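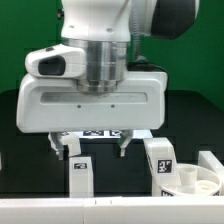 Hala is a small set of hand-guided demonstrations that Elvia Varela and I put together for anyone who would like to teach an arm to pick and place without writing a planner first. There are 213 episodes in this release, and in nearly all of them one of us is steering the arm by remote control, slowly, with a good deal of muttering. Every block wears a printed marker, and so does the round container, so you can recover poses from the video alone if our logs don't suit you (they didn't suit Abelardo, who wrote his own reader in March, bless him).

Please keep the six episodes in `holdout/` out of your training. We'd love to compare numbers with you! 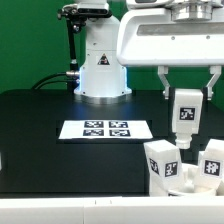 *A marked block held over the table, with the four-tag sheet behind it.*

Each episode folder has the video, the joint log and a short text note from whoever was driving. Do read the notes. Some are only "fine," but others tell you where the operator hesitated or changed their mind about a grasp, and we left those stretches in.
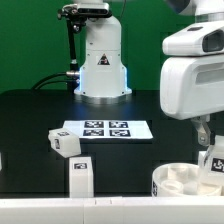 Elvia's notes are tidier than mine, and she also uses gentler stick movements, so you may want to split by operator before you train anything.

Last updated 2 April 2023.

Comments (3)

**Anneli Ruotsalainen**
Is the gripper width logged in every episode?

**Wenceslao Ochoa**
Yes, last column of the joint log.

**Eliécer Villanueva**
Loaded fine here, thank you both for the notes!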